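Hadwood swap room reopens in bigger space on Peng Street

The Hadwood Swap Room is back, and anyone who spent the winter with a stack of good but unwanted kitchen things in the hallway will be glad to hear it. The doors opened again at 10 in the morning on the first day of June, in the old Dallia shoe store on Peng Street, and by lunchtime the line went past the bakery and partway up the hill.

For those who are new in town, the idea is a simple one. You bring in household goods that are clean and in working order, you get a paper token for each bag, and you spend your tokens on whatever other people have left. No money changes hands, apart from the coffee, which is two dollars and, in this reporter's opinion, a good deal better than it was at the old place.

The old place, as many readers will remember, was the back half of the Kandura Hall, where the swap room had been squeezed in for years between the dance classes and the boiler. It closed last fall when the hall's roof had to be replaced, and for a while it looked as though it might not come back at all. Several offers of space came and went. One was too far from the bus, another had stairs that would have been hard on older visitors, and a third turned out to be promised to somebody else already.

"I had honestly started giving things away to my cousins," said Sze-wing Yip, who has run the swap room from the beginning and who greeted most of the people in line by name. "They were very polite about it, but they have enough lamps now. They have enough lamps for the rest of their lives."

The shoe store had been standing vacant since the Dallia family retired. Its owner, Kevin Ó Ceallaigh, bought the building a couple of years ago with the thought of turning it into apartments, and he still plans to do that with the upper floors. The ground floor, he said, he would be happy to see used by the town for as long as the town wants it. The swap room pays him a small rent, which comes out of the coffee money and a yearly appeal.

That appeal did rather well this spring. The goal was 2000 dollars, enough to paint the walls and put in new lights, and by the time the envelopes had all been opened the total stood at 3000. The extra has gone toward a ramp at the front door and some much better shelving, and there is a little set aside for the heating, which everyone agrees will be wanted come December. 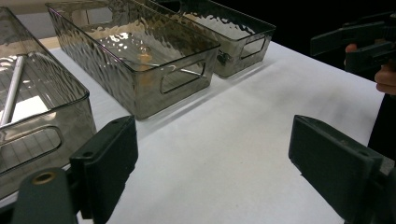 The new room is a great deal larger than the old one, and it has been laid out with some thought. Kitchen goods are along the left wall as you come in, linens and curtains are at the back where the boots used to be, and storage and office things have a corner of their own by the window. Toys and children's books are up front, close to a rug and a pair of low chairs, so that parents can look around in peace for a few minutes. The long shoe-store mirror has been kept, and it got plenty of use on opening day from people trying on hats.

There are a few changes to the rules, and Yip asked us to pass them along. Large furniture still can't be accepted, but there is now a notice board by the door where you can post a card describing what you have and leave a phone number. Electrical items have to be tested before they go out, so please bring them before 3 in the afternoon. Car seats and bike helmets are no longer taken. And tokens from the Kandura Hall days are still good - if you find one in a coat pocket, by all means bring it along and spend it.

It was a cheerful sort of opening, a bit noisy and a bit warm once the room filled up. A cake had been baked in the shape of a boot in honor of the building's past, and it was gone before noon. By closing time 223 bags had been handed in, a record for a single day, and the shelves looked as full at the end as they had at the start. One couple had come for a soup pot and went home with a soup pot, a board game, a set of curtains and a birdcage, and they were still talking over the birdcage as they walked to their car.

Ó Ceallaigh stopped by in the afternoon with a box of his late mother's teacups and left with a radio. He said he had been in the building many times with contractors and tape measures, but that he liked it a good deal better with people in it.

The swap room will be open three mornings a week through the summer, with a late session once a month for those who work days. The hours are posted on the door and at the Hadwood library. More help is wanted, especially with sorting, and no experience is needed. Anyone who can spare an hour or two is asked to stop in while the room is open and speak to Yip, who will very likely offer you a coffee and quite possibly a lamp.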